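What the Arm Costs After You've Bought the Arm

When I started asking small shops what they wished they'd budgeted for, I expected to hear about the robots. I heard about fingertips. Also cables, tabletops, and the price of a decent lamp!

Liv Aasen runs automation planning at Dahlgren, a repair and test outfit with 15 people and exactly one arm, and she let me sit beside it for most of an October morning with a coffee I kept moving out of the way. She opened her spreadsheet before she switched anything on. The arm gets a single line. Everything hanging off the arm gets a page and a half.

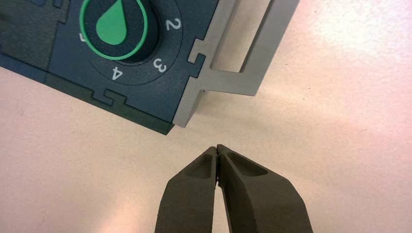
Grippers are where first-time buyers go wrong, in Liv's opinion, and after a morning with hers I'm inclined to agree. The catalog from Bruvo, who sold her the arm, lists a gripper as an accessory, like floor mats on a car, and her first plan treated it that way. Then the work arrived. A knob with numbers running around it wants a different grip from a flat plate, and even with the two fingers nearly closed there's still a bit of a gap between them that somebody has to allow for when setting up the job. She now prices fingertips as a consumable, with a spare set always on the shelf, and she put $2,245 into this year's budget for the gripper, mounts and spares together. Her boss winced. He signed it, though.

The second surprise was the practice gear. You can't plan a turning or plugging job on paper, so Dahlgren bought a test panel from Jumley and then spent $181 more on extra leads and plugs. I'd have tried to save that money, and Liv says she did too, for 3 months, by borrowing parts from the repair bench – until the repair bench asked for them back, quite loudly. My own advice, for what it's worth (I once bought a printer without checking the price of ink), is to put practice parts in the very first request, while everyone upstairs is still excited.

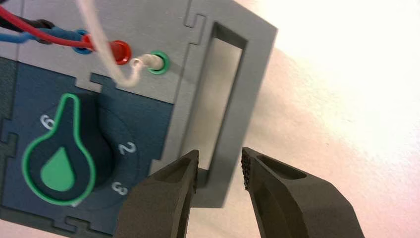

Should a small shop lease its first arm or buy it?

Lease it if you can't yet name two jobs that will keep it busy through the year, and buy it if you can. Liv bought, and she says she'd do the same again, but she had a backlog of test work waiting and a bench already cleared. Ask for the service terms in writing either way, and ask who pays the shipping if the arm has to go back.

She did get a leasing quote from Broko first, and it was a perfectly good one. What put her off was the gripper clause, which tied her to their own fingertips for the whole term. She read me that paragraph twice, the second time with feeling. The quote is still pinned above her desk with the clause circled, right next to the wish list for next year, and the top item on that is a better lamp.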